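4.2 Does a crinkled cloth have a true size?

Most folding guides assume that a cloth has one length and one width, and that a good fold brings edge to edge. We doubt this holds for gauze. Bodnár's earlier tables list a single figure in millimeters for each cloth, as if it had been cut from card. When Fiona Menzies measured the Hurkstead cloths again, she got a different width nearly every time, depending on how hard she had smoothed them first. A pleated weave gives under the hand and creeps back. It is hard to see what "aligned to within 11 mm" can mean for such a thing, and yet the claim is repeated in the Balogh and Detel reports without comment.
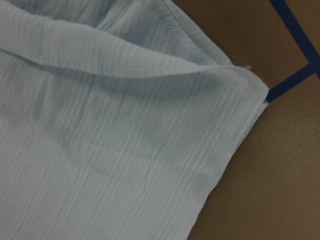

Vol. 11, p. 300

Figure 6. Pale blue crinkled gauze with one layer folded over the main sheet. The fold is rounded and slightly puffy; the stitched hem is the straighter line.

The hem is the only part of the cloth in Figure 6 that we would trust as a guide. The ridges run on the diagonal and waver, so lining up a fold by them invites error. The fold itself is little better - it has a rounded top, and two careful people could put its "edge" in two places. The blunt corner poses the same problem on a smaller scale.

Supporters of the edge-to-edge score point to the 3,000 folds logged at Parkeck. Of these, 2,000 were flat cotton napkins, which tell us very little about gauze. We also wonder whether households care. A stack of soft cloths that stays up on the shelf is folded well enough for most people, and no score we have read takes that into account. Until one does, we report hem position only and leave the fold line out of the tables.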